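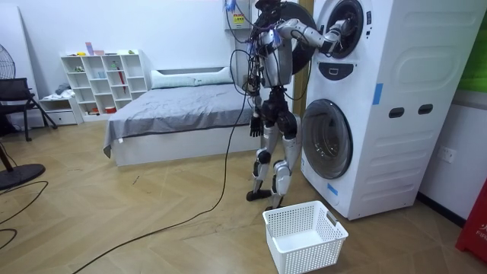 Why does a laundry robot need so many recorded examples? The policy is trained to copy arm and hand motions from operator runs, and cloth rarely falls the same way twice, so a small set leaves large parts of the task uncovered.

That is the working assumption at Ďurica, a household automation lab in Skinville, which began collecting laundry demonstrations in September. The target for the first phase is 500 accepted episodes. Each episode covers one transfer task with a garment or cloth, and is recorded under remote control by a trained operator.

Delia Hodoroagă, who leads data collection, said the phase is limited to two task families: handling items at the upper door of a stacked unit and handling items at the lower door. The two heights call for different arm postures and different balance corrections. The group decided to record both from the first day instead of adding the lower door later. "If the set is lopsided at the start, the model learns the easy height and we spend months undoing it," she said.

Episodes run on a fixed schedule. An operator works for two hours, then hands over. Joint positions, hand commands and camera streams are written to a local server with a shared clock. A run is rejected if any stream drops out or if the operator pauses for more than five seconds with an item in the hand. Runs with a failed grasp followed by a recovery are kept and labeled separately – the lab wants the model to see corrections as well as clean motions.

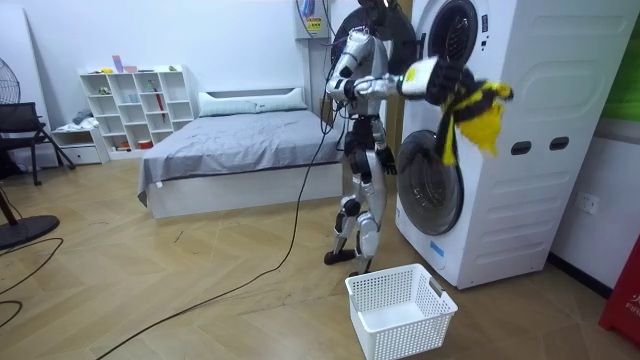

Item choice has turned out to be a larger part of the protocol than planned. Vlastimil Skála, who maintains the labeling tool, said early test sets used plain towels in one color, and the segmentation step lost track of the edges once a towel was folded over itself. The current item list favors strong contrast. The yellow-and-black cloth, hanging in folds from the robot's hand beside the upper door, is easier to separate from the white appliance and from the dark hand holding it. Plain white and plain gray items will be added in the second phase, after the labels for the first have been checked by hand.

Labeling is done in Miltdale by a team of eight. Every episode is split into approach, reach, grasp, withdraw and release, and each boundary is marked by two people working separately. Where the marks differ by more than the allowed margin, the episode goes to Skála for a decision. He put the share of such cases at some 5 percent, most of them at the boundary between grasp and withdraw, where cloth is already moving before the fingers have fully closed.

Room layout is kept the same within a session and changed between sessions. Basket position, door angle and starting stance are drawn from a list and entered in the run sheet before recording. Furniture stays in place during a session, so that the background does not become a hint about which task is being run.

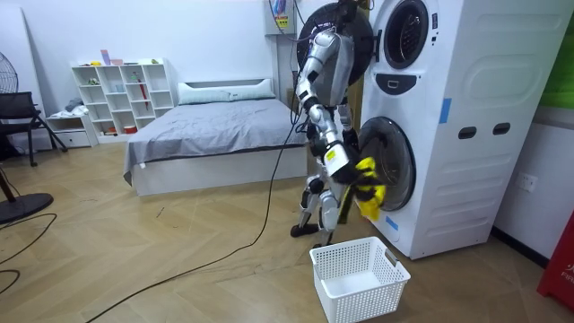 Cloth handling at the lower door during data collection in Skinville.

Peadar Hanrahan, an engineer on the control side, said training on a partial set has begun, but that no success rates will be released until the test split is fixed. The split will hold out whole sessions, including every run from a second room now being fitted out in Gultville. Recording there will use the same run sheet and the same file format. Hanrahan said the operators will be rotated between the two rooms, to keep individual habits from being tied to one location.

The lab has not decided whether the full set will be shared outside the group. A smaller sample with labels is planned first.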